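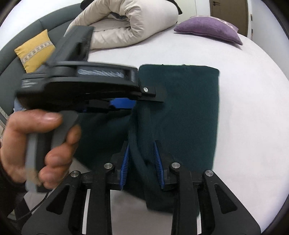

Alcides Prado has asked that this period's report say more about supervision and less about enrollment, and he repeated the request after reading the draft tables. Section 2 has been lengthened for that reason. Enrollment figures are kept short.

Betuma Family Support Project
Interim progress report to the Prekadine Fund
Reporting period: February to end of July
Submitted 1 August 2020

1. Caseload
Open cases at the close of the period: 81. New referrals accepted: 33. Cases closed: 27. Most referrals came through schools and the Vlachopoulos clinic. Self-referrals remain low. Two cases were transferred out of the area and are counted as closed.

2. Supervision
Each caseworker now receives individual supervision every other week. Đức Khương supervises the intake team and Stamatia Theodorakopoulos the home visiting team. Session notes are stored separately from case files, as the grant terms require. Group supervision was suspended when the office closed and resumed by telephone. Attendance by phone has been uneven, and the intake team has asked for shorter sessions.

3. Home visits
Visits were replaced by calls for part of the period. Risk assessments completed by phone are marked as provisional and will be repeated in person. Nearly all families on the high-need list have been reached. The remainder have been sent letters.

4. Records
Transfer of paper files to Trondeo is behind schedule. Closed cases have been entered. Open cases have been entered up to the assessment stage only; review dates are still kept on the old spreadsheet.

5. Spending
Travel is under budget and telephone costs are over. We request approval to move the unspent travel line to telephone and postage. The revised budget is in Annex B.

Contact for this report: Pantelis Chrysikopoulos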